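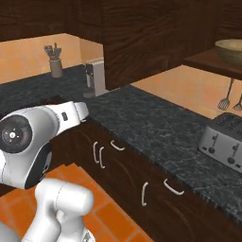 Dark countertop with lighter speckles.

4. Setting up your dealer account and placing a first order

By now you should have the welcome letter from Flivent, with your dealer number on page one and a temporary password on page two. The password is long and contains both a zero and a capital O. We have asked for this to be changed.

4.1 Signing in for the first time

1. Go to the dealer portal and choose Reseller, not Supplier. The Supplier button is larger and will happily let you fill in nine screens before refusing you.
2. Type your dealer number without the dashes.
3. Enter the temporary password, then pick a new one of at least 14 characters.
4. Choose your home warehouse. Dealers east of the river should take Lindholm; everyone else takes Prosar.
5. Press Save. The page goes blank for a few seconds. Leave it alone.

Note: Your home warehouse can be changed once per quarter. Changing it does not move orders already in the queue, however politely you word the request.

4.2 Loading the price list

The catalog comes in two parts: the general list (paper, filing, desk supplies, breakroom) and the contract list, with the prices you agreed to when you signed. If you load only the general list, you will be quoting your customers full retail, and they will let you know.

1. Under Catalog, choose Price Lists.
2. Load the general list first. It takes nearly 3 minutes.
3. Load the contract list second. Your contract prices replace the general ones wherever the item numbers match.
4. Open any item in the Peltex filing range and check that the letter C shows next to the price. If there is no C, repeat step 3.

Caution: Do not load the lists in the opposite order. The general list overwrites everything it finds, including the discount you spent all of December arguing for.

4.3 Placing an order

1. Choose New Order and enter your own reference. Customer names work well. "Order" does not, as the dealer with 43 of them can confirm.
2. Add items by number or by search. Search is fussy about hyphens.
3. Check the unit column on every line. EA is each, BX is box, CT is carton and PL is pallet. Copy paper defaults to CT. Sticky notes default to BX. Staples default to whatever you ordered last time, so look twice.
4. Pick ship-to-store or ship-to-customer. With ship-to-customer, the packing slip carries your name and logo, provided you have uploaded a logo (see section 6).
5. Press Review, then Submit. An order number appears at the top of the page. Write it down or print the page.

Caution: There is no warning for large quantities. An order for 1000 PL of manila folders will be accepted, picked and invoiced as far as stock allows.

Note: Orders submitted by 4:00 p.m. leave the same day. Orders submitted at 4:01 leave the next working day, and on a Friday that means a long weekend for your toner.

4.4 Changing or canceling

You can change an order while its status reads Open. Once it reads Picking, the portal will still show you an Edit button, and the button will still do nothing. Call the warehouse instead and have the order number ready.

1. Open the order and check the status.
2. If Open, press Edit, make the change and press Submit again. Pressing Save keeps the change on your screen only.
3. If Picking, phone your home warehouse.
4. If Shipped, turn to section 7, Returns, and get a cup of coffee first.

4.5 Back orders

Items out of stock are split off into a second order with the letter B after the number. These ship on their own when stock comes in. To turn this off, go to Account, then Preferences, and clear the box marked Do Not Disable Automatic Back Orders. Yes, clear it.

Questions about this section go to Borghild Sjögren on the dealer desk. Please include your dealer number, the order number and the exact wording of any error message. "It's doing the thing again" is a message she already has on file.

Continue to section 5, Invoices and Credit Limits.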